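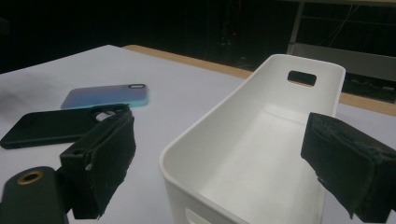 Where we've got to with the tidying set
26 April 2018

Dear Pallavi,

You asked for something short and readable before the next payment goes through, so I'll spare you the spreadsheet and just tell you how it's going. Mostly well! We're behind on one thing and ahead on another, and I'd like to move a bit of money between the two if Wurach will let us.

Phone cases into the bin

This is the task we've spent most of the spring on. Somebody holds the gripper, picks up a phone case from the white tabletop, drops it in the white plastic bin, and carries on until the table's clear. Then we spread everything out again in a different muddle and off we go. We have 200 complete runs that I'm happy to hand over, and another 21 that I've put to one side until someone has watched them through properly.

The cases have been a better choice than I expected when Skultley suggested them. They lie flat, so you have to get the fingers right down by the table, and they look so different from each other. The shiny one goes from violet to teal, and the plain matt black one is nearly the same shade as the gripper pads - lovely practice for the learning side, a bit of a pain for whoever is checking the labels. We also turn the bin to a new angle between runs, because in our first batch it always sat square to the table and the trained model got very fixed on that.

Wear and tear

The pads on the fingers are looking scruffy, fuzzy and fraying along the edges. I've ordered 2 new pairs from Plimard out of the small parts budget. I'd like to keep some runs with the old pads in the final set and mark them as such, so please don't let anyone throw them out as duds.

What's late

The second table at Okafor. We'd said we would be recording there by now and we aren't, mainly through waiting for a bench of the right height. I've got 9 people trained up and keen, so it's frustrating, but they've been doing shifts with us in the meantime and that's why the phone case numbers look so healthy.

What I'd like from you

Could we shift the unspent travel money into paid recording hours? It would let us start on the next task (cutlery into a tray) without touching the October instalment. Happy to talk it over on the phone if that's easier, and you're very welcome to come and have a go with the gripper yourself.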